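Changing wallpaper inside a box with metal corner posts, do I paper behind the posts or only up to them?

Asked by Ona Dambrauskienė
Home and Decorating > Walls > Wallpaper

Good evening to all. I have a question which is maybe simple, but I could not find the same case in the older topics.

We have a work table with walls at the back and on both sides, so it is like a big open box. Inside, the walls are covered with a greyish wallpaper with a small repeating flower pattern. In the two back corners there are aluminium posts, where the back wall meets the side walls. The surface below has a grey and white marble pattern.

I want to change the paper. I liked it in the shop, but after some months my eyes get tired from so many small flowers behind the things I am looking at. A larger, calmer pattern would suit me better, or a plain one. The back wall is 148 cm wide and 90 cm high. I have bought one roll of plain light grey paper, Pirkasmont, the kind where the paste goes on the wall. The walls are thin painted boards, and I can unscrew the posts, but I would prefer not to, as the screws are already a little worn.

My questions are these:

Should the new paper go behind the posts, or is it enough to cut it along the edge of the post with a knife?

Must I remove the old paper? It sits well and I do not feel any bubbles with my hand.

And how do I protect the marble surface from paste? I do not know what it is made of. On it there is usually a folding checkerboard and some small pieces, those I will of course take away before I begin.

First the wallpaper from near, then the whole table with the board on it.

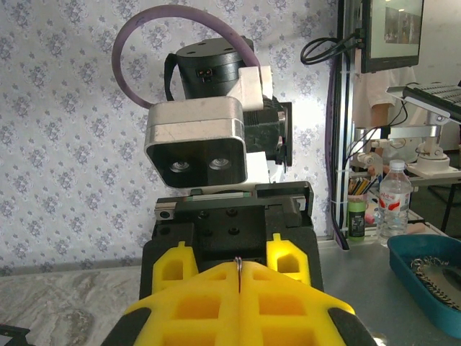
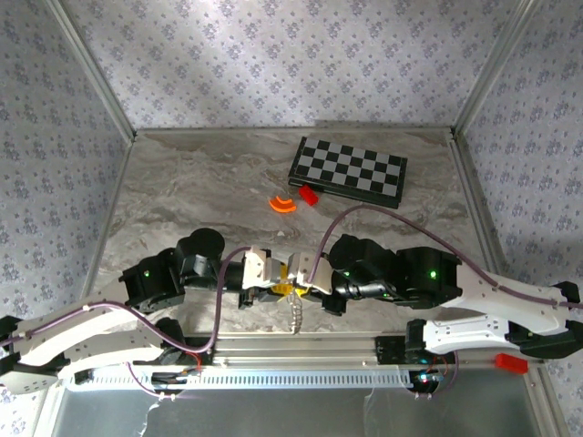

3 answers

Witold Krawczyk

Hello Ona. I have papered the insides of several cupboards and one display box, so this is from practice and not from a book.

Cut along the posts. If you leave them in place, this is the only way, and it looks clean when the knife is new. Let the paper go over the metal by 5 cm or so, press it into the edge with a plastic spatula, wait a few minutes, then cut with a metal ruler held against the post. Change the blade for each post. An old blade pulls the damp paper and you get small teeth on the edge, which on a plain colour are seen immediately.

About the old paper. A small dark pattern under a light plain paper may show through. Put a dry piece of your new paper on the wall in daylight and look. If you see flowers, either take the old one off or paint it first with a covering primer, I use the white one from Ceko. Try the primer in a corner, because some printed colours come up through it.

If you take the old paper off, do not soak the boards. Thin board bends when only one side gets wet. Lift one corner dry, perhaps the upper layer comes away in one piece.

For the back wall you will need three strips if your roll is the usual narrow width. Begin from the middle, so that the cut strips at left and right are the same.

Teresa Duda

just paint it?? wallpaper in such a small place is a lot of work for nothing

Hafiz Mandagi

I agree with Witold in most of it, but I would unscrew the posts. My reason is that paper cut beside metal begins to lift there after one winter, mine did. When it goes a centimetre behind the post, it is held. Worn screws can be replaced, take one with you to the shop and compare. But remove only one post at a time, so the walls keep standing straight.

For the surface: old cotton sheet, and over it a plastic sheet, fixed with painter's tape on the front edge. Do not put tape on the marble pattern itself before you know if it is a printed film. With some films the tape takes the print away with it. Paste you can wipe with a wet sponge while it is fresh, when it is dry it needs patience.

I would also remove the rug or whatever is on your floor in front. The paste always goes there.

Ona Dambrauskienė

Thank you all. I held the new paper on the wall this morning and the flowers are visible through it, not strongly, but I would be annoyed every day. So it will be primer first, a test piece behind the left post. Hafiz, I will look for the screws. Teresa, I have already paid for the roll, so painting must wait for the next time.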